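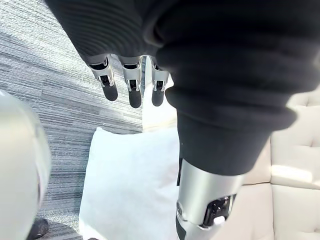 Review: Femar Portable Booth Kit
By Jasmina Petek
19 September 2021

Trade shows started up again in July, and I took the Femar kit to the Plolton home and business expo. It has a folding counter, a back wall on poles and a fabric cover, all packed in two rolling cases.

Setup took me 45 minutes working alone. The poles lock well. The counter wobbles until you tighten the feet, and the manual skips that step.

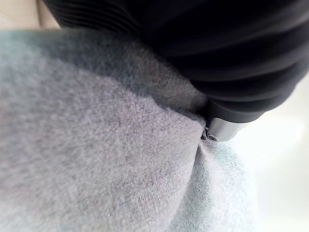 Light grey fabric, close up.

The cover went on without tools and I had no complaints about the fit. My booth number was 1786, at the far end of the hall, so the cases got a long roll over concrete. One wheel now squeaks.

Tudur Voyle had the booth next to mine with a Narby kit. His went up faster but has no storage under the counter. 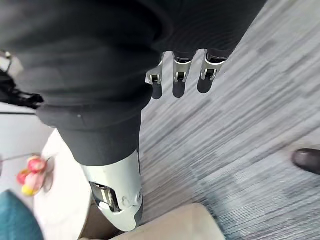 Storage matters if you hand out brochures all day. Femar's shelf held 4 boxes of ours with space left for a coat and lunch.

Check the hall's rules on back wall height before you order. Plolton allowed mine, but Berisha Hall wants a shorter wall in the center aisles.

Rating: 4 out of 5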